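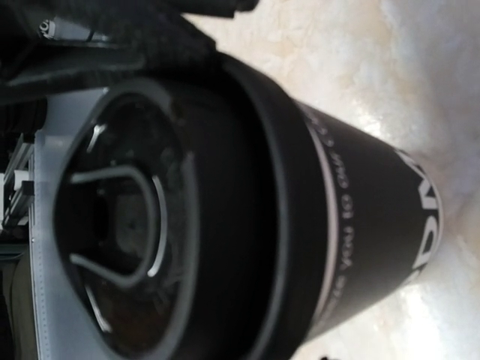

Went to the Wuveo open day on 6th April. Notes in a thread, mostly for the people at work who asked me to write it up.

Wuveo does small arms for kitting and packing benches. The building is out past the Plondlow rail yard and the parking is bad. Get there early if they run it again.

Sign-in, safety glasses, then a short talk by Hywel Harries, who runs their applications group. He said the plan was to show the arms on ordinary household items and skip the usual foam blocks. Fine by me. I've seen enough foam blocks.

Four benches running. I spent most of my time at bench two, where the job was drinkware. Pick it up lying down, stand it up, put it in a carton. Travel mugs, tumblers, a couple of water bottles.

The arm has a camera down at the gripper, and they had that view up on a monitor next to the bench. I watched the monitor more than the arm. You learn a lot more from it.

Take the black tumbler, the one with the gray wire loop on the lid. It's lying on its side on white marble. Tapered body, so it's wider at the lid than at the base. From the camera you get a big dark lid and a black gripper finger right over it, and that's most of what the software has to go on.

I asked Hywel whether black on black is a problem. He said yes, it was their worst case back in January. The software kept losing the line between the finger and the lid. They changed how it finds the rim and he says it's a lot better now.

I also asked about the taper. If you squeeze a tapered thing too far down, it wants to slide out toward the thin end. His answer was that they pick close to the lid and keep the force low. That matches what we do by hand at our place.

The wire loop is a separate headache. A handle folded flat one time might be sticking up the next. They don't try to grab it. The arm treats it as something to stay clear of.

The number they gave for that bench was 700 attempts over the week before the open day, with 646 good. Good means in the carton, upright, lid on. I did the math on the way home and it's a bit over 92 percent.

For comparison, our drinkware line would get complaints at 92. But we have people on it, and they were clear this is a development bench. I liked that they put the misses on the same slide as the hits.

What were the misses? Hywel said mostly rolling. The part gets nudged on approach and turns a few degrees, and then the grasp is off. Glossy surfaces make it worse because of reflections. They use a hard smooth bench top on purpose to see the bad cases.

Cycle time was 20 seconds a piece. Slow. He said they can run it faster but the camera check before the close eats most of it, and they don't want to drop the check yet.

Bench three was cable ties and small hardware in bags, done with a Leclerc feeder. Works fine, nothing new if you've been to a trade show. Bench four was the teaching station and had the longest line all day, so I skipped it.

Somebody asked about software lock-in. The controller runs Drultska, which is their own package. You can export your programs, but only to another Wuveo arm. I'd want that in writing before buying anything.

Price came up too. No answer on the day – they want a site visit first. I left my card.

Coffee was good. Lunch was sandwiches, gone by noon.

Would I go again? Yes, mainly for bench two. The tour group was capped at 29 and that was already too many people for one monitor. Two smaller groups would be better.

If anyone here has run tapered parts with a wrist camera, I'd like to hear what you did about rolling. We're looking at a fixture with a shallow V in it, but I'm not sure it's worth the changeover.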